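29/08/2018
by @ledesma_bits
5 min read
113 shares · 40 comments

Right, a thread about the display table, because several of you asked how we set one up and I've got a cup of tea and nowhere to be. It's long. Mute me now if tables aren't your thing.

We do a home and kitchen table at the Clorovville hall every so often. Ordinary stuff you'd have in the house, put out so people can have a look, pick things up and have a natter about what they use at home. Very low stakes. I love it far more than I should.

The first thing is always the table itself. Our old one was a pasting table and it sagged so badly in the middle that anything round made a slow journey towards whoever was standing nearest. We lost a good glass bowl that way in June. It had been my aunt's. Still not over it.

So I'm a big fan of a pale wooden top now. Everything shows up on it! White things, black things, the lot. You don't need a cloth, and I'm glad, as I spent years ironing cloths for tables that then got coffee on them before we'd even opened the doors.

If you've got a top with a little hole in the middle, put up with it. I've tried covering a hole with a coaster, and all that happens is people lift the coaster to see what's under it.

Then the backdrop. Black fabric, big letters on the front. Black is brilliant behind a toaster and awful for absolutely everything else in life. It shows lint. It shows cat. It shows that you folded it up in a hurry last time and shoved it in a bag under the stairs.

I've tried steaming the creases out, hanging it overnight in the bathroom, and clipping it tight at both sides until it pinged off and took a plant with it. The creases come back. I've stopped fighting and I sleep better.

Here's where things go, then. Taller or rounder bits towards the middle, small bits out at the end, toaster with bread already in it. More on the bread in a minute as I have Opinions.

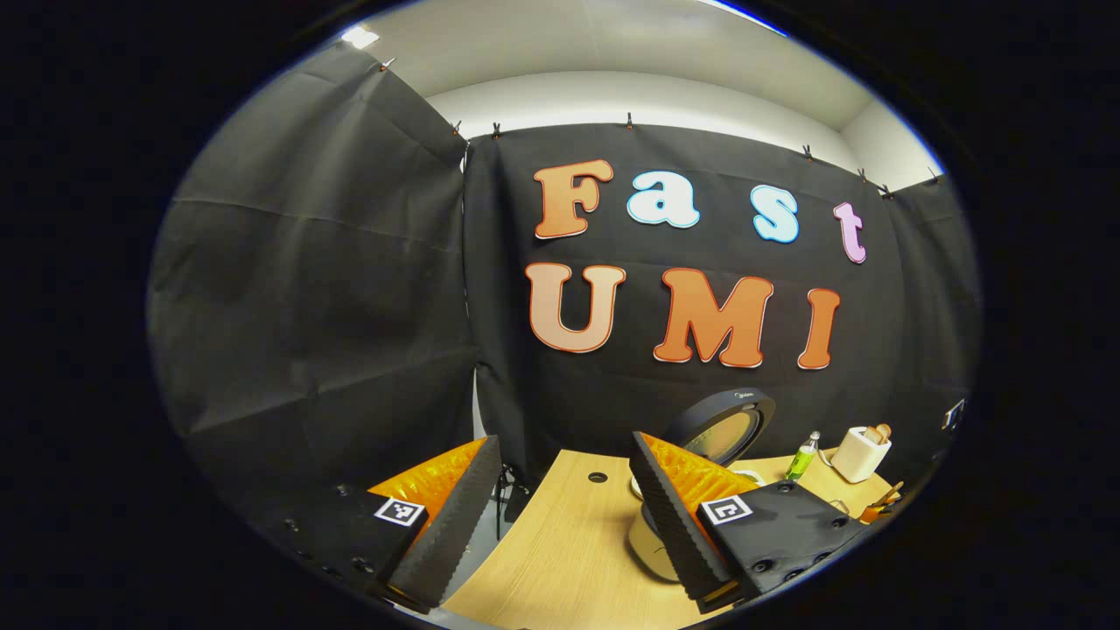
Iltimero Home & Kitchen Club – Lullanville and Clorovville branch

Bread first. A toaster on its own on a table looks like something waiting to go to the tip. Pop two slices in the top so they stick up and suddenly it's breakfast. Same white toaster, completely different feeling. I will die on this hill.

Use a square-ish sliced loaf if you can. I once took a posh seeded one with a wonky top and it wouldn't stand up straight, just leaned over like it was listening in on people's conversations. Cheap white sliced is your friend.

And buy it fresh, please. By the end of a long afternoon under hall lights a slice of bread has had enough. I swap mine over at dinner time and the old slices come home with me for breadcrumbs – or they go to the ducks at my neighbour's, who are picky and prefer peas.

Now the round one with the thick black rim. I get asked about this more than anything else on the table. Is it a mirror? Is it a lamp? I say "what would you use it for?" and off they go, and ten minutes later we're talking about bathroom lighting and how nobody can see their own eyebrows any more.

What I like is the goldy-brown middle against the black behind it. Warm next to plain. If the backdrop was cream you'd lose that completely, so there's one thing in favour of the wretched fabric.

Do wipe anything shiny just before the doors open and not the night before. I keep an old cotton pillowcase in my bag for it, cut into squares. Kitchen roll leaves bits. The fancy cloths are fine but I leave them behind everywhere I go, so pillowcase it is.

The little bottle with the green in it, white cap. I'm very fond of it. It's tiny, and people spot it from right across the room because it's the only really bright green thing near all that white and black. One colour like that does more work than a whole row of ornaments.

I used to put six or seven colourful things out and it just looked like a jumble sale. Take most of them away! Put them in a box under the table if you can't bear to leave them at home. You won't miss them.

Small bits go at the far right. Orange and wooden ones on this table. They're easy to knock, so I like them out at the end where there's a bit of room, and people wander down that way once they've had a look at the toaster. Children go there first, of course. Put nothing there you'd cry about.

A few of you asked about money. Our whole budget for the last table was 80 pounds and most of that went on fabric and letters. The things themselves came out of people's kitchens. Ask about and you'll be amazed what's sitting in a cupboard with its box still on.

On letters: cut them big. Bigger than you think. We did a set in Lullanville that looked huge on my living room floor and then like a shopping list once they were up on the wall. Draw them on lining paper first and stick those up with a bit of tape, then walk to the back of the room and squint.

Also stick one word at a time, and check your spelling between words. I'm saying no more about that.

Last practical bit. Leave gaps. I always want to fill a table to the edges and it's always worse. Leave enough room to put a hand down flat, or a cup, as somebody will put a cup down whether you've left room or not.

Someone in the replies wants to know if the kettle's coming next time. I'd like it to, but ours at home has a scorched handle and the hall one is bolted to a shelf. If you've got a nice plain one going spare near Clorovville, send me a message and I'll come and fetch it. Cream or white, please. I've got biscuits to swap.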